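Student Project Report
Grasp Point Transfer Between Two Grippers for Machined Parts
Araba Adjei, Nii Gbeho, Mahfuz Kumarasinghe
Supervisor: Séverine Gaillard
Submitted Mar 6, 2025

1. Background

The project started from a question left open by Nii Frimpong's work in the same lab last year. He collected grasps on metal parts with one gripper and trained a small model to suggest where to grip. When the gripper was changed, most of the suggestions were no longer useful, and the data had to be collected again. We wanted to find out how much of the old data could be kept if grasps were stored in a different way.

Our method stores a grasp as a pair of contact patches on the part. The pose of the gripper is left out. When a grasp is needed, a solver takes the two patches and the finger geometry of whatever gripper is mounted and works out a pose that puts the fingertip pads on the patches. If there is no such pose, the grasp is dropped. We call the method Willis in our code and in the rest of this report.

2. Setup

We worked in the shared robot area on the ground floor. The parts lie on a table with a green cloth, and the finished ones go into a blue tray. We chose the cloth after a first try on the bare white table, where the depth readings near the part edges were poor. The cloth gave cleaner edges but it wrinkles, and we had to pull it straight between sessions.

The parts were lent by Owusu, a local machine shop. They are dull metal, with pockets and raised rims, and there are few places on them where a flat fingertip sits well. A rim can be pinched from the outside or from inside a pocket, and both kinds of grasp are in our data. 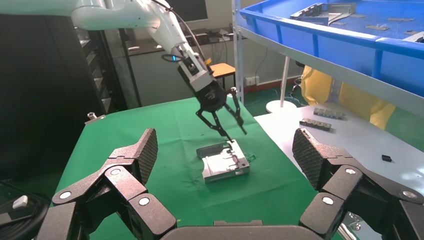
All grasps were recorded by teleoperation. One of us drove the arm and a second person marked each attempt as good, slipped or missed. A grasp counted as good if the part was lifted clear of the table and held for 7 seconds. Marking was done at the time. We tried marking from the video afterward, but small slips were hard to see.

Araba wrote the solver. Nii Gbeho did the calibration and most of the driving. Mahfuz handled the training runs and the plots.

3. Data and test procedure

The training set holds 100 good grasps recorded with the first gripper. Slipped and missed attempts were saved but were not used for training. We had planned to use them as negative samples, but the labels from the first sessions mixed up the two kinds and we ran out of time to sort them.

For the test we mounted the second gripper and ran 30 grasps with Willis and 30 with the baseline. The baseline stores the full gripper pose and shifts it by a fixed offset when the gripper changes. Part positions were marked on the cloth with tape so that both methods started from the same layouts. The tape was removed before each run because it showed up in the depth image.

Each test run ended with the part being carried to the blue bin and set down. We included this step because a grasp that survives a straight lift can still fail when the arm turns. The carry speed was the same for both methods and was set by Séverine Gaillard before we began, so that we could not tune it to our own advantage.

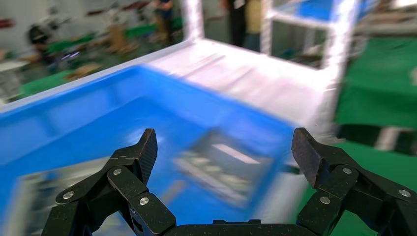 The camera at the wrist was used only before the fingers closed. During the carry its pictures are often smeared, and an early version of the code that tried to check the grip while moving gave too many false alarms. We took that check out and relied on the finger position reading. If the fingers closed past the expected width, the run was stopped and marked as slipped.

4. Results

Willis held the part through lift and carry in 85 percent of the grasps it attempted. The baseline did clearly worse, and its failures were mostly of one kind: one fingertip came down on top of a rim and the part tipped. This fits what we expected, as a fixed offset takes no account of how the pads travel as the fingers close.

The failures with Willis were more mixed. Several came from grasps inside a pocket, where the solver found a valid pose for the pads but the link behind the pad touched the rim on the way in. The solver checks for contact at the final pose only. Checking the whole closing path is possible but made each solution too slow on our computer.

Dropped grasps need to be mentioned as well. For some layouts Willis returned no pose at all, and these were replaced by the next layout on the list. They are not counted in the percentage above, so the figure describes how good the grasps were once a pose had been found. It does not describe how often the method has something to offer.

5. Problems during the work

The largest delay was calibration. After the gripper was changed, the offset between wrist and camera was off by a small amount that we did not notice for two sessions. The grasps from those sessions were thrown out and recorded again.

We also lost time on the reflections from the metal. Turning off the light over the table helped more than any of the filters we tried. We used the Wakdale filter package first and then a simple median filter, and kept the median filter.

6. Remaining work

The closing path check is the next thing to add. Mahfuz has a version that samples only a few positions along the path, and he will test it in April on the same parts. Pravier has offered us a set of cast parts with rough surfaces, which should be easier to see but harder to describe with flat contact patches. The solver code and the grasp list are in the lab folder under Willis, with a note on which sessions were recorded before the calibration was fixed.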